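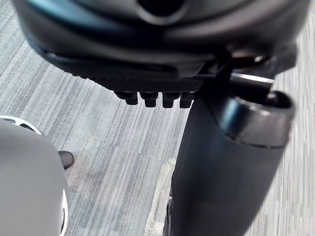 4.2 Kit under review

The Tridier kit from Ludov is sold as an add-on for two-armed robots with jointed hands. It comprises wrist cameras, mounts and a task package for household tidying. We bought one kit and tested only the shoe rack task, on gray carpet, in a furnished room.

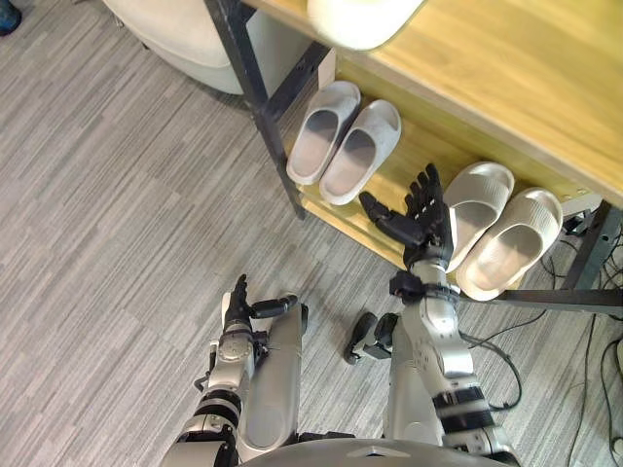

Figure 3. Both arms at the rack, with a gray pair and a cream pair on the lower shelf.

We ran 100 trials over 21 sessions. Slides were used throughout — laces are outside the package. The logs hold 2,219 grasp attempts, of which 1,573 were scored as valid.
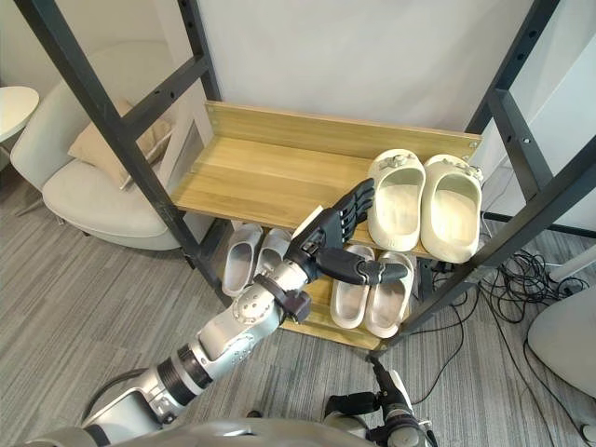

Ó Dálaigh objected that a single rack says little about the kit's value to a buyer, and asked for a second one of another height. We agree, and report the results for this rack only.

Setup followed the Clekell mounting guide. The wrist views were checked before each session — the head view was checked once a day.

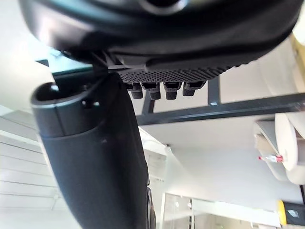
Recalibration is not covered by the base price, and we list it separately in the cost table.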